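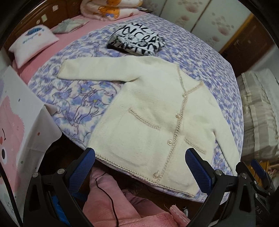 Textile Care and Fibers, handout for week 5
Rachid Erraji, room 413

Last week we finished with cotton. Today we speak about how a knitted fabric behaves when it is washed, and why two garments of the same size can come out of the water with different sizes.

1. Knit and woven

A woven cloth has two sets of yarns which cross each other. A knit is made of loops. The loops can open and close, so the fabric stretches in the hand and also moves in the wash. Please remember the words "course" (a row of loops) and "wale" (a column of loops). They will come back in the reading by Kincaid.

2. Relaxation and felting

Students often mix these two. Relaxation shrinkage is the fabric returning to its natural size after it was pulled in the factory. It happens mostly in the first washes. Felting happens to wool and similar hair fibers, when the scales on the fibers catch each other. It needs moisture and movement — heat makes it faster — and you cannot undo it fully. Acrylic does not felt, but it can lose its shape if it is dried too hot.

3. Pile and brushed surfaces

A raised surface hides the loops below, so look at the back side before you decide the structure. Trims can shrink differently from the body, and then the edge becomes wavy.

4. For Tuesday

Measure one knitted garment of your own, laid flat and not stretched: chest, body length, sleeve. Write also the fiber content from the label. Wash it as the label says, dry it flat and measure again.

Calculate the change in percent:
(before − after) / before × 100

If a 500 mm length becomes 485 mm, the shrinkage is 3 percent. A negative result means the garment has grown — this is possible, so do not correct it.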